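Larnen Two-Arm Kit, with simulator
Reviewed by Nour Shboul, May 7, 2019

I have a shelf of robot kits that promised a weekend build, so I did not open this one in a generous mood. The Larnen costs $1383 and comes with two arms, two grippers, a bag of 243 fasteners and a license for the simulator. The box says no experience needed. The manual, which assumes you already know how to set joint limits, disagrees.

Mechanically it's decent. The brackets lined up, the screws were the right length, and I only had to redrill one hole in my bench plate. Cable routing is poor. There is one clip per arm and it lets go if you look at it.

The simulator is what the marketing leans on, so I spent most of my time there. The idea is that you drive the arms around a virtual house before risking the real ones in your garage. It loaded on my old desktop after nearly 400 seconds, and after that it ran without a crash.

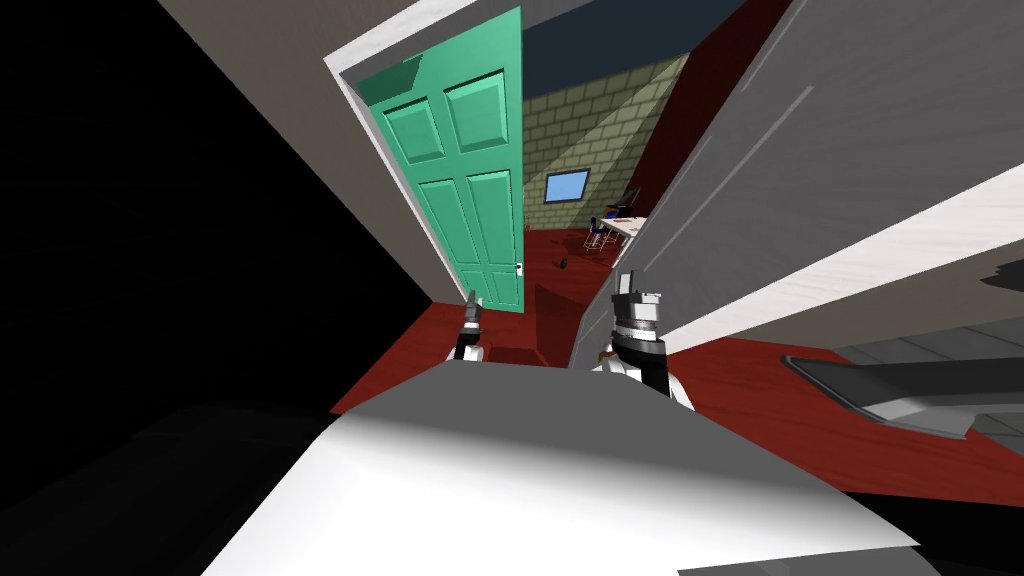

Hallway in the simulator, both grippers up, with the green door open to the brick room.

The rooms are plain and the lighting is harsh, with big areas of solid black. I can live with that. What bothers me more is the default view, which tilts so far that I kept steering the wrong way. You can level it in the settings file but not from the menu. Why not?

Carrying a routine over to the real arms is where my doubts were confirmed. A simple reach worked. A grasp I had tuned on screen for an evening missed the block by a finger's width, and I ended up retuning it by hand at the bench. Support replied in two days and told me to recalibrate, which helped a little.

Divya Kotian at our shared shop has the older Hilach kit and gets similar results for less money, though she has to write her own software. If you want the simulator, wait for a sale. If you only want arms, buy the Hilach.

Rating: 2 out of 5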